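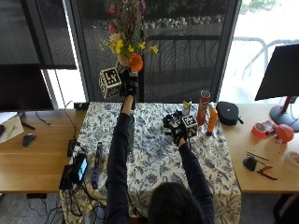 From: Nawal Shehata
To: Table and Window list
Date: March 21, 2019
Subject: Re: flowers for the window tables in April

I've read through the replies and will try to answer all of them in one message. The part I'm mainly answering is this one, from the Gisport branch:

> We did the window tables last spring and had two problems. The
> bunches were too tall for the vases and went over whenever the
> door opened. Also the cloths were so busy that the flowers
> disappeared when you stood at the counter. Could we go with
> plain white cloths this time? And is it real or artificial? Our
> people would like to know before they order from Orozco.
>
> One more thing, the vases we have are clear glass and you can
> see every stem.

On the cloths: I would keep the white ones with the blue flowers and leaves. We own them already and they wash well. The trouble last year was mostly that the bunches were pale. With a big orange flower in the bunch and some yellow near it, you can pick it out against the blue without any effort. Pink and red are fine at the top. Please leave out blue and lavender, which get lost.

On the height: before you cut anything, hold the bunch up at the window with the stems together and look at it from the chair side. Light from behind shows you the outline, and you can tell which stems are sticking out. Trim from the bottom, a little at a time. If it still tips, put gravel in the vase.

Dark vases hide the stems. Plitetti has a plain one for 4 dollars, and Trukum sells a similar one in packs of 2. I've ordered 13 for our own tables and can add yours if you write to me off list. The full budget for all branches is 258 dollars, so please don't order separately and send me the receipt afterward.

Artificial is fine, and so is real. Artificial ones need the leaves bent outward by hand when they come out of the box or they look flat. Real ones need fresh water every other day and somebody who will do it.

Last item. These are shared tables and people use them for all sorts of things. Chips, bottles, chargers and cables can stay where they are while somebody is working. At closing, please clear them off and shake out the cloth before the flowers go back in the middle. Cords shouldn't hang down the front of the table, where a chair leg can catch them and take the cloth along.

I still need a table count from Gisport.

Nawal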